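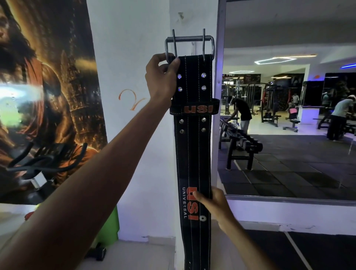 A black suede weightlifting belt with a double-prong steel buckle.

If you sell anything across a border, you already know my January. I spent most of it reading tariff schedules at the kitchen table with a cold cup of coffee, and I still got a code wrong. So let me tell you what changed for small importers like us, and then you can write back and tell me what I missed.

The big one is the paperwork on country of origin. Our broker, Zonier, used to take a one-line statement from the supplier and that was that. Now they want the full form for every product on the invoice, signed by the maker and not by the trading company in the middle. I had a shipment of 1082 pieces sitting at the port while I chased one signature across a nine-hour time difference (yes, I was up at 2 in the morning, and yes, I ate the emergency cookies). It came through on a Monday and the goods moved the next day. The storage bill was mine.

Second thing — the duty itself. Everyone keeps asking me whether the new rate hits the whole order or just the parts that come from the country on the list. For my goods it's the whole order, going by where the finished item was made. Yours may be different! Please check your own code before you reprice anything. I bumped my prices by 10 percent before I had the real number, and then I had to walk some of it back and send a lot of sheepish emails.

I called Jérémie Picard over at Dikomska, who has been shipping in both directions a lot longer than I have, and asked what he'd do in my shoes. He told me to quit ordering in one big lump. He splits his into smaller loads now, even though the freight costs more per box, so one held container doesn't empty his shelves. I'm trying it this spring with an order of 1000 units split in two. I'll report back, good or bad.

As for the trade talks, I've stopped planning around the headlines. Every week there's a deal, then there's no deal, then somebody walks out of a meeting. I price from the rate in force on the day I order and leave myself a little cushion.

A few of us in Billville are putting together a shared list of questions for our brokers. If you want in, reply to this email and put "Sales" in the subject line so it lands in the right folder. Mine is a mess right now.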